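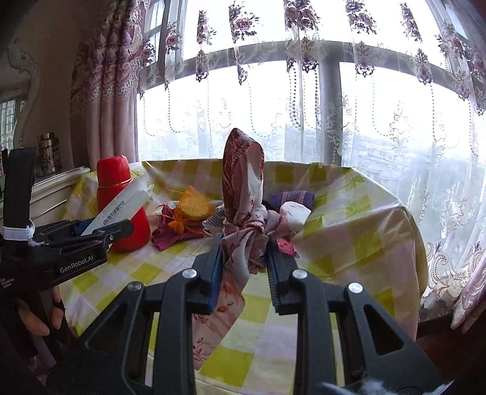
The bundle on our table, tied in my pink and red scarf.

When I moved into the apartment on the third floor, my aunt Comfort Ackah sent me a box of food and a plate, and the whole thing was tied in a cloth. There was no tape and no paper. I opened the knot, ate the food in two days, and kept the cloth in a drawer for years, because I did not know what else to do with it. Only last winter I started to wrap things in cloth by myself, and now I do it nearly every week.

I want to write down how I do it, mostly for Piroska Antal, who asked me in a message and received a very confusing answer. My English is better when I have time.

First, the scarf. Mine is dusty pink and brick red with off-white, and it has thin leaves and sprigs drawn on it, with small lines like in an old plant book. I bought it at Hunby in August, from the basket near the door. I wanted to wear it, but around the neck it makes me look ill. For wrapping it is very good. The fabric must be soft enough for a tight knot, and silk I do not recommend. I tried one silk scarf and the knot opened on the stairs.

For a tall thing, the method is like this. Put the scarf flat on the table with the nice side down. Stand the thing in the middle. Take two opposite corners up over the top and let them cross. Then take the other two corners, bring them around the middle and twist them once around each other before you make the knot. The twist is the important part. Without it the knot slides down slowly and the bundle gets a fat stomach. Pull harder than you think is polite.

After that, the ends. In the beginning I tried to hide all the ends inside, and it always looked like a bandage. Now I leave them. Under the knot I open the folds a little with my fingers, so that the striped part can be seen, and if one tail is longer I let it lie on the table. Ekua Quansah says a long tail looks unfinished. She is probably right, but it shows the leaves nicely and I like it.

The top should stand up by itself. If it falls to one side, the cloth was not tight enough there, and you must open everything and begin again. I have begun again many times.

The tablecloth also deserves some words. It has squares in yellow-green, cream and a pale lilac-gray, and it shines. My husband Iddrisu chose it, and I was against it for at least a month. The creases from the package never went away completely, and at the side where it hangs down they catch the light from the window. But it is easy to wipe, and for wrapping it has one more good side: the scarf moves on it easily, so I can turn the whole bundle while I make the knot and do not need to walk around the table. On our old cotton cloth everything stuck together.

The red flask stands on the table most of the day. It has a red lid like a cup and a thin gold-colored ring under it. I did try to wrap it once, as a present for Kwesi Nyarko, and it was not easy, as the body is wider at the bottom and the lid is smooth. The corners wanted to slip off. I gave him a jar of honey in the end, and the flask stayed with us. I am glad, it is such a cheerful red next to the green squares.

Some small things I have learned. Iron the scarf before, not only fold it. Do not use the scarf with perfume for food. If the present is for somebody who will not give the cloth back, decide this before you tie it, and choose the cloth with a calm heart. My aunt never asked for hers. I still have it, it is brown with yellow birds, and it is too small for anything except a lunch box.

Next I want to try two bottles in one cloth, with a handle on top. Piroska, if you manage it first, please write to me how you did the middle part. I have read the explanation three times and I still end with one corner too many.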